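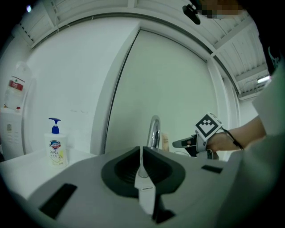 Fig. 1. Washbasin station, seen from one gripper tool. The second tool, with its square marker, is at right.

Handout 3: Notes on the Wendico demonstration
Instructor: Asmaa Helmy
Read before the lab session. Bring to class.

1. Setting
The group attended a demonstration of hand-held data collection at the Wendico site on Feb 21, 2022. Hipólito Barrientos ran the stations. The washbasin station is the one covered in the written report.

2. Equipment
Each operator holds a tool built around the same gripper that is later mounted on the arm. The camera rides on the tool, so the recorded view matches the view the arm will have. The lens is a wide fisheye. Straight edges near the rim of the image come out curved (see the ceiling beams in Fig. 1), and distances there should not be read off by eye.
The marker gives the pose of a tool when another camera can see it. A marker turned too far from that camera is lost, and the pose must then be filled in from inertial data.

3. Task objects
Pump bottle of hand soap, blue pump head. Chrome faucet. Small beige tube or bottle next to the faucet.
Polished metal is a known problem for depth estimation. Treat any depth value on the faucet body as suspect.

4. Figures given by Barrientos
Episodes planned for the station: 2000
Episodes accepted to date: 539
Minimum for a first training run: 100

5. For the report
a. Estimate the part of the image hidden by the gripper housing and state your method.
b. Explain how a pose error in one tool affects a two-handed task.
c. Compare the Wendico procedure with the Casby procedure from Handout 2.
Length: 3 pages at most. Reports are due in June with the Pereyra exercise.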